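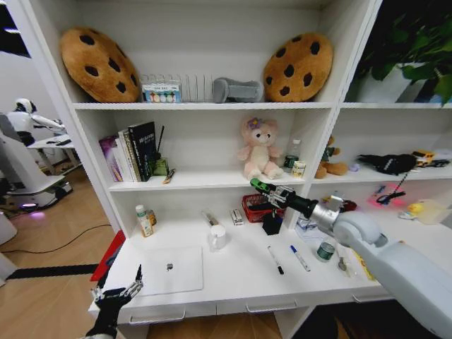

The arm kept its grip force at the wrong setting for 400 cycles before anyone was alerted, according to Sarmīte Rätsep, and the alarm log should have caught it by cycle six. Jadley has suspended desk-tidying trials at its Nakemville site after a firmware fault disabled the force limit on the right gripper. No injuries were reported. The fault — a calibration file overwritten during an update — has been traced, and trials stay on hold until the stop circuit is recertified.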